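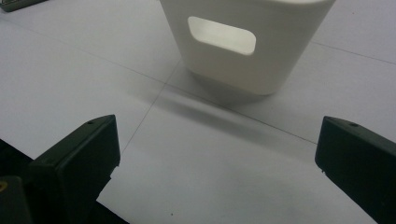
Pantelis Pappas asks whether the Konus kit can be taught to put away plastic tubs without crushing them, and whether a household ought to replace its present tubs before sending for one.

The Home Methods Desk has received similar questions since its first notice of the kit. Replacement is seldom necessary. Most of the difficulty lies in how the tubs are placed on the table and how the work is shown to the machine, and both can be corrected at no cost.

The kit consists of a hand-held gripper and a small arm that clamps to a counter. The owner performs a chore with the hand-held gripper, and the arm then repeats it. Konus offers the set at $3000. It may also be leased through Orkameo, which supplies a setup visit and charges a deposit of $1000, returned when the equipment comes back in good order. The Desk kept a leased set in its test kitchen through June and recorded 261 lifts of ordinary plastic containers.

Choosing where to take hold

A container with an opening in its front wall gives the fingers several possible holds. The Desk obtained its best results by gripping the wall directly above the opening, with one finger inside the tub and one outside. Gripping both sides of the tub at once was less dependable. Containers that are wide at the top and narrow at the base have sloping sides, and the fingers tended to ride up as they closed.

Thin plastic bends. If the wall bows noticeably when pinched by hand, reduce the grip setting before the first lift and raise it gradually until the tub no longer slips.

Approaching the container

Open the fingers fully while still well short of the container. Bring them in low and slowly, and stop before the tips touch. Owners who open and advance in one motion usually knock the tub backward, and the arm will reproduce the knock faithfully.

Hold the wrist steady for a moment before closing. The lease instructions ask for a pause of 2 seconds, which proved sufficient.

White on white

White tubs on a white table caused more missed lifts than any other arrangement. Where surface and container are close in color, the arm must depend on shading to find the base of the tub, and a strong overhead lamp can lay a second shadow well away from the true one. Draw a curtain or move the lamp so that the shadow lies close against the base. A plain dark placemat is an adequate remedy where the lighting cannot be changed. Patterned cloths should be avoided.

Seams between table panels are harmless to the lift itself but may catch a tub that is being pushed. Teach the arm to lift and set down. Do not teach it to slide.

Care of the fingers

Inspect the finger edges before each session. A rough or ragged edge will mark soft plastic and may snag a dish towel. Light burrs may be taken down with fine sandpaper, wiping the dust away afterward; fingers that are cracked should be exchanged. Wash with a damp cloth and mild soap, and keep water away from the joints. The fingers are not to be placed in the dishwasher.

Empty tubs first

All teaching should be done with empty tubs. Dry goods such as rice or clothespins may be added once the arm has completed a full session without a drop. The Desk does not recommend the kit for hot liquids, glass jars or anything carried over a child's seat.

Recommendation

The kit is well made, and the hand-held gripper is easy to learn. The price remains high for a machine that chiefly puts away containers, and households with an interest should lease before buying. Persons with a weak grip may find greater value in it than our general rating suggests. The rival Wanberg arm, which is taught by buttons on a panel, took longer to instruct and will be treated on a separate page.

Print this page
E-mail this page

Reader comments

Kang: We used a dark green placemat as advised and the misses nearly stopped. The arm still dislikes our round colander — any suggestions?

Home Methods Desk: Please try taking hold of the rim between the handles, with the grip setting one step lower than for a tub.

M.R.: Does the Orkameo deposit cover worn fingers? Mine are rough along the inside after a month.

Home Methods Desk: Ordinary wear was not charged to us. We suggest asking for this in writing at the setup visit.

Pantelis Pappas: Thank you for the reply. I will keep the old tubs and try the grip above the opening.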